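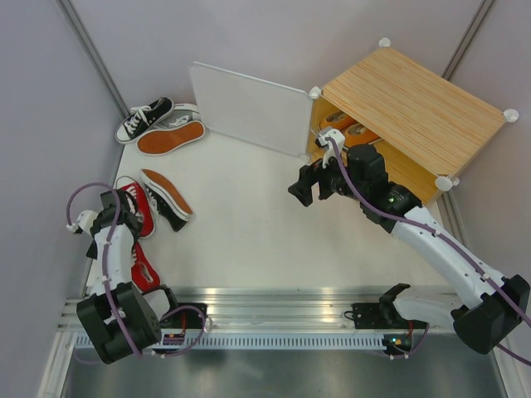
Two robot arms on a rail, one with its gripper near a red sneaker.

11/27/22

I'd been trying to pin Sidra Kakakhel down for a chat ever since I finished Drasteder, her second mystery, in one very long sitting (my tea went cold twice). We finally got on the phone last week, and she was eating toast, so please imagine crunching throughout.

Drasteder is the made-up river town where all her books happen, and I asked where on earth the name came from. "I misread a road sign on a bus," she told me. "I was so sure of it that I wrote it on my hand. I've never found the sign again."

The first book, Mirani, started out as a short story for her writing group. It was supposed to be 20 pages. "Then Mirani's aunt walked in and wouldn't stop talking," Sidra said, "and I had almost 900 pages and no murder!" She handed the whole heap to her friend Shazia Gondal, who reads everything she writes first, and Shazia sent it back with a note that said the body should turn up before breakfast. Sidra moved it to page one.

I wanted to know about her routine because mine is a disaster. She writes for 90 minutes before work, by hand, and types it up at night. "I fix things while I type. If I can't read my own writing I guess, and sometimes the guess is better."

Does she plot ahead? "A little. I know who did it. With Kola I changed my mind about that in the last chapter and had to go back through the lot." Kola is the new one, out in February, and it follows a ferry cook who finds a letter addressed to the previous cook. I've read the opening and I'm already suspicious of the captain. She laughed when I said so and would not give me one single hint!

We got on to reviews next. She used to read them all and now Shazia picks out a few for her. "One reader was mad about the soup in Mirani. She was right, you can't make it like that."

Kola is coming from Derkeo, the same small press that did the first two, and they're taking preorders now. I've put mine in already.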